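Gripper diary, December, the long evening one
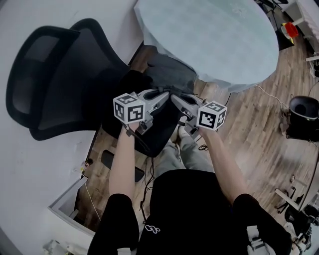 Both grippers on, tips nearly together, by the round table.

I meant to write this up at lunch, and then I meant to write it up at four, and now it is twenty past nine and I have a bowl of soup next to the keyboard and no intention of getting up again, so you are getting the whole thing in one go. Those of you who have followed this diary since the Zadirville days know that my short entries are short because nothing worked. So take the length of this one as good news!

The question I have been chewing on since the fall is a simple one to say out loud. When I collect demonstrations by hand, wearing the camera on my head and holding a gripper in each fist, how much does it matter how I begin? I had always just picked the things up and gone. Some days I started with my hands apart, some days with my elbows tucked in, some days already halfway to the object because I was impatient and wanted my coffee. The learning code doesn't complain about any of that. It takes what you feed it, like my sister's dog, and you find out later.

What I found out later, back in October, was that the policy we call Grullmont had a lovely way of folding a dish towel and a terrible way of getting ready to fold a dish towel. It would dither. The left arm would drift out, the right arm would drift after it, and then both would come back as if they had forgotten what they came into the room for (I know the feeling). Once it had hold of the cloth it was fine. I must have watched that little hesitation a hundred times before it struck me that I was looking at myself, standing there every morning without any settled place to put my hands.

So the new method, if I can dignify it with the word, is the closed start. Before each demonstration I bring the two grippers in toward each other until the fingertips almost meet in the middle of my view, hold still for 2 seconds, and only then begin. At the end I come back to the same pose and hold it for 2 seconds again. The marker cubes on top have to be in plain sight of the head camera the whole time, both of them, so that the position of each hand is pinned down before anything moves. The hold gives us a clean bit of track at either end of the recording, and it gives me a moment to breathe, which I have come to like more than I expected.

I did wonder if it would feel stiff and silly. It does for the first dozen. After that your arms go there by themselves, the way your hand goes to the light switch in a house you have lived in a long time.

The older set, the one with the sloppy starts, had 3,000 demonstrations in it, and I kept the new set to exactly the same number so that nobody could say I had simply fed it more. That took most of November and a good bit of this month. My forearms have opinions about it. The grippers are not heavy, but you try holding a gray plastic thing out in front of you and keeping it steady while your neighbor practices the trombone. I also learned to watch what the cable is doing along my left arm, because when it gets tugged I turn my wrist without noticing, and then the pose is off and I have to start that one over.

Training finished overnight, and I ran the comparison this afternoon on the arms at the Indthorpe lab, which meant a bus ride there and a bus ride home in the sleet. I trained 3 copies from each set, with everything else left the same, so that one lucky run couldn't fool me. It has happened before. I once spent a whole happy weekend celebrating a lucky run.

And the dithering is gone! All the closed-start copies went straight for the cloth. The arms came up, paused for a blink in that fingertips-together pose I have been holding for weeks, and set off. The copies from the old set wandered around just as they always had. I stood there grinning at a dish towel like a fool.

Now for the part I would rather skip, and won't. The folding itself did not get any better. I had half hoped that a tidy start would carry through into tidy corners, and as far as I can see it doesn't. The far corner still gets missed when the cloth lands at an angle, by the new copies as much as by the old ones. One of the new copies also liked the starting pose so well that it went back to it in the middle of a fold, towel and all, and stayed there. I suspect the hold at the end is to blame, and that the policy can't tell a finished towel from one that only looks finished for a moment. I would like to cut the end hold out of the recordings and train again before I believe my own explanation.

There is also the matter of whether this is really about the pose or only about the pause. The folks on the Sukprasert project do something similar with the hands resting down at the sides, and they seem happy enough. I could record a small set that way, holding still with my arms wide, and see if the dithering stays away. It would be kinder on my shoulders, too.

For tomorrow, then: trim the end holds, start the training before breakfast, charge everything tonight, and find out where I put the spare cable. The soup has gone cold while I was typing. I am going to heat it up and eat it properly, at the table, with a spoon in one hand and nothing at all in the other.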